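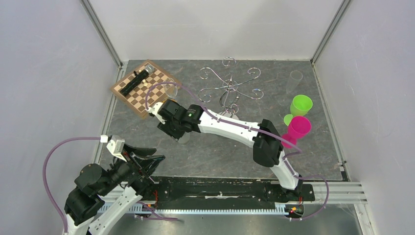
Ticket 857 – Leretside game room, table setup
Opened: November 2022
Status: open

Problem: The green plastic wine glass keeps tipping over on the gray marbled table. The pink one has the same stem shape and was bought from Nundier in the same order.

Tried so far:
1. Wiped the tabletop and the base of the glass. No change.
2. Set the glass on the checkerboard. It stood, but players need the board.
3. Poured in 300 ml of water. It stayed up until someone bumped the table.

Next: Check the base for warping against a flat tray. If it rocks, order 2 replacements from Nundier – same size, any color. Keep the wire candelabra at the back until then.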